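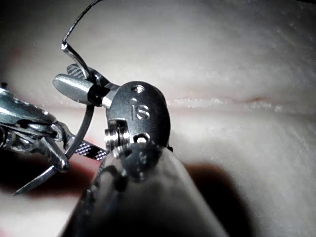
Curved needle between the two instruments, suturing bench.

Hundwood Surgical Skills Centre
Suturing Bench Inspection Checklist, Form 206
Room: 653
Month: November
Inspected by: Johannes Mokoena
Bench status: Open for use, two items outstanding

This form is to be completed before the first booking on Wednesday and kept in the bench binder. Each item is marked Satisfactory, Action Required or Not Inspected. Comments are required for any item not marked Satisfactory.

SECTION A: NEEDLES AND THREAD

A1. Needle count at opening agrees with the count at last close.
Satisfactory.

A2. Needles free of bends, burrs and blunted tips.
Action Required.
Comment: One curved needle from the open packet had flattened slightly behind the tip and was placed in the sharps container. Learners are reminded to grasp the needle along the body, well back from the tip. Straightening a needle for further use is not permitted at this bench.

A3. Sharps container within reach, below the fill line, lid working.
Satisfactory.
Comment: The container was moved from the left side of the bench to the right at the request of the Hineck group. It may remain there.

A4. Thread stored in closed packets and within date.
Satisfactory.

SECTION B: INSTRUMENT TIPS

B1. Jaws close evenly, with no visible gap or sideways play.
Satisfactory.

B2. Textured jaw surfaces clear of thread fibres and pad residue.
Satisfactory.
Comment: Fibres had collected in the cross-hatching of the needle driver and were removed with the soft brush before the item was marked. Metal picks must not be used on the jaw faces.

B3. Wrist moves through its full range without catching.
Satisfactory.

B4. Pins and screws at the wrist seated, with no sharp edges.
Satisfactory.

B5. Engraved markings on the wrist housing legible.
Satisfactory.

B6. Instruments wiped down and dried before storage.
Not Inspected.
Comment: Instruments were already fitted when the inspection began. The closing user is to initial the cleaning sheet, and the last two lines of that sheet were blank.

SECTION C: PRACTICE PADS

C1. Pad secured and lying flat.
Satisfactory.

C2. Incisions suitable for the exercise booked.
Satisfactory.
Comment: A used pad may stay in service while there is a clear length of surface for a new incision. Finished stitches may be left in place for review by the instructor, provided that all loose ends are trimmed and no needle remains attached.
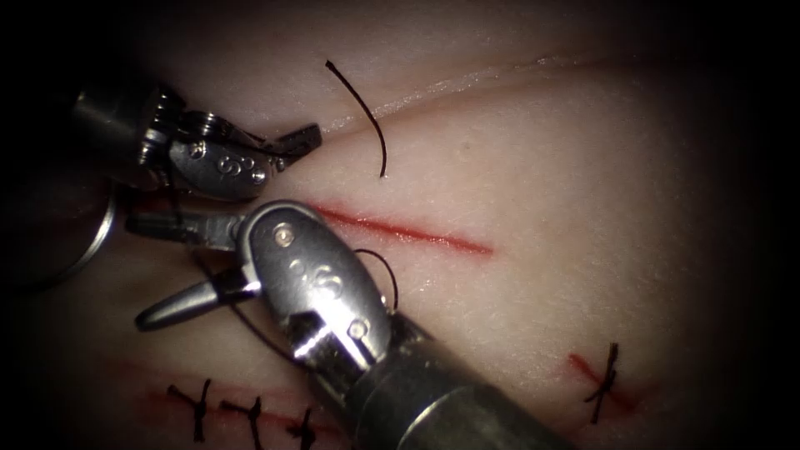 A pad is to be withdrawn when an incision has torn through at either end, or when the surface no longer holds a stitch under light tension. Withdrawn pads go in the Kettunen bin by the door and are not to be cut down for other exercises.

C3. Spare pads in stock.
Action Required.
Comment: Stock on the shelf stands at 20. The minimum for the month is 52. An order has been placed and the shelf is to be recounted on delivery.

SECTION D: LIGHTING AND WORK AREA

D1. Light centred on the working part of the pad.
Satisfactory.
Comment: Strong reflection off polished metal was noted at the highest setting. The middle setting is recommended for fine stitching.

D2. Floor around the bench clear, cables covered.
Satisfactory.

D3. Eyewash bottle sealed and within date.
Satisfactory.

D4. Needle injury instructions posted at eye level.
Satisfactory.
Comment: The posted sheet is the current version. The older Sodis sheet was still in the binder and has been taken out.

OUTSTANDING ITEMS
A2: Inspect the remaining needles in the open packet before it is returned to use.
C3: Recount spare pads on delivery.

Item B6 will be inspected at the close of the last booking, with the instruments removed.

Signed: Johannes Mokoena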